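Lecture 8. Perception to grasp: pose estimates and the planner interface
Notes by Lise Poirier, October 2019

The Londis exercise uses a foam shape-sorting board in a gray-walled enclosure. The detector returns one record per block: class label, position, yaw, confidence. Height comes from the class table and is never estimated.
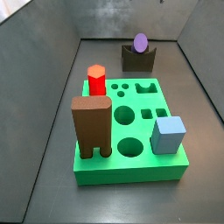
Confidence below the threshold sends the block back to the detector queue. The queue holds 15 records. Yaw is wrapped by the symmetry order of the shape before matching, so a hexagonal prism is reported within 60 degrees and a cylinder standing on end carries no yaw at all.

The planner checks the gripper, wrist housing and cable against the side walls as well as the blocks. The cable is modeled as a swept capsule. Planning times out at 3000 ms.
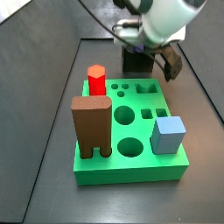 Photo: Ditamholm teaching lab

On timeout, the node returns the last valid waypoint and an error code. Do not retry with the same seed.

Reading: Bralov planner manual, section on collision margins. Logs for Problem 2 are in run 808.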